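Staff kitchen, Rerncombe office. Robot dish station, monthly check
Checked by: Doina Gashi

1. Worktop and sink edge free for the arm: OK.
2. Plate held firmly in the gripper: OK.

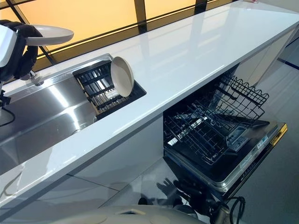 Item 2, white plate over the worktop.

3. Dishwasher door fully down before loading: OK. Recep says he bends less now, but he misses the talk at the sink.
4. Staff keep hands out of the sink during a run: NOT OK. Two colleagues still reach in for cups. Please repeat the training before October.

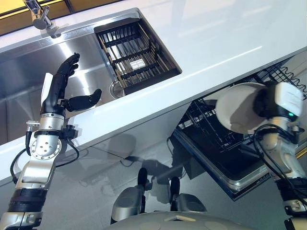
5. Stop button known to all 17 staff: open, Dimas will ask the late shift.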